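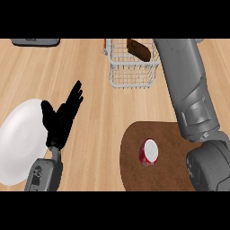 Capítulo 2
A mesa posta e outras formas de guerra civilizada

Imprimir | Enviar por e-mail

Publicado em junho, pela redação da Editora Stevura

A etiqueta à mesa nasceu, segundo os manuais de etiqueta, do respeito pelo próximo. Quem já partilhou uma travessa de batatas com a família suspeitará de outra origem. Comer em grupo é estar sentado, com fome e perto de facas, ao lado de pessoas que também querem a última fatia. Alguma regra tinha de haver.

Neste capítulo estudaremos como essas regras se fixaram, quem lucrou com elas e por que motivo continuamos a pousar os cotovelos onde não devemos. O caso central é o da pensão Bergmann, na vila de Brumcombe, cujo regulamento de sala ocupava 40 páginas, 2 das quais dedicadas à sopa. O hóspede que soprasse na colher pagava multa. O que a sorvesse mudava de mesa, para junto da porta, onde a corrente de ar lhe arrefecia o caldo sem custos adicionais.

O arquivo da casa conserva 2.627 queixas escritas. A maioria trata do pão: quem o cortou, com que mão e com que direito. Quase nenhuma menciona o sabor da comida, sobre o qual parece ter havido um consenso triste.

Antes de avançar, convém fixar dois termos. Chamaremos «norma» ao que se espera de todos e «maneiras» ao que se espera dos outros. O leitor encontrará a distinção aplicada na secção seguinte, a propósito do guardanapo Mudo, modelo de linho grosso que a pensão adotou e que não absorvia nada.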